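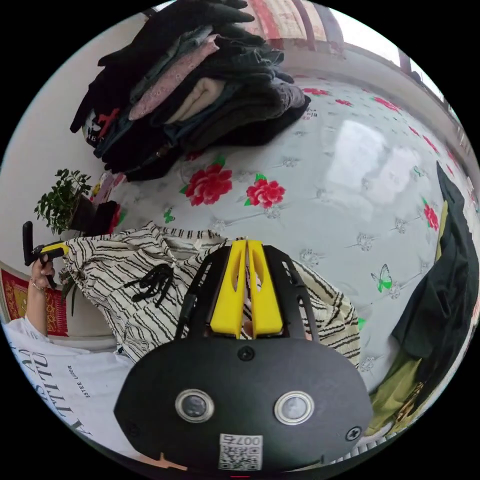
From: M. Sobczak
To: totero-home list
Date: 28/05/2020
Subject: Re: folding the wavy stripe stuff

On the Totero list someone wrote:
> Mine has a drawstring and it won't stay folded. I roll it, it
> unrolls. Tried the 90 second method from the Vinar booklet, no luck.
> Do you do these first or last?

Last. Always last. Jeans and dark shirts go in the stack first, black, gray, whatever, then the slippery things once there's room. Pull the cord out straight before you fold or it knots up inside. I lay everything on the peony cover, big enough to spread out on. Stripes are a pain tho, can't see where the seam is.

Fold sleeves in, then thirds, then stand it up. Took me 20 minutes for the whole lot on Tuesday, incl. socks. Prerkis boxes for the off season, they hold more then you'd think.

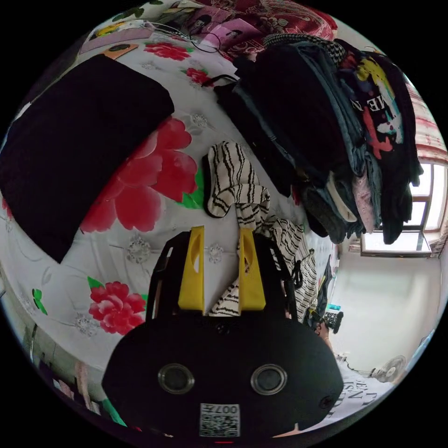 > Should I iron it before it goes in the box?

Skip the ironing, it'll crease in there anyway. Do it when you take it out to wear.

Gotta run, more tonight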